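Home | Talks | Slides | Contact

Speaker notes: When a celebrity post becomes the story 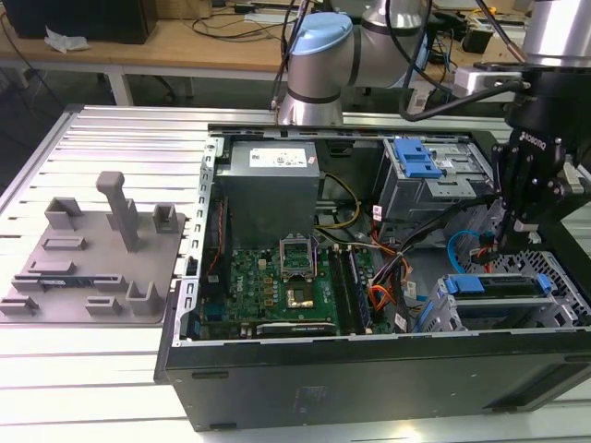 Desktop computer with the side panel off.

Slide 2. Start with the Lada case. The singer posted one line on a Saturday and deleted it 14 minutes later. By then it had 3,248 replies. Entertainment sites ran the screenshot, and few ran the post it was answering.

Slide 3. Read both posts aloud. Pause. Ask who would still write the same headline.

Slide 4. The Macedo apology. Three versions in two days. Fans argued over the wording and the album news got lost. Skip if short on time.

Slide 5. Nemley reader survey: 62 percent saw the quote before they saw any context. Say that it was a small survey, up to 50 people.

Slide 6. What gossip desks can do: link the full thread, give the time of the post, update the headline too. Questions.

Related talks
Volus and the fan account problem
Who writes the apology?
Covering a breakup by screenshot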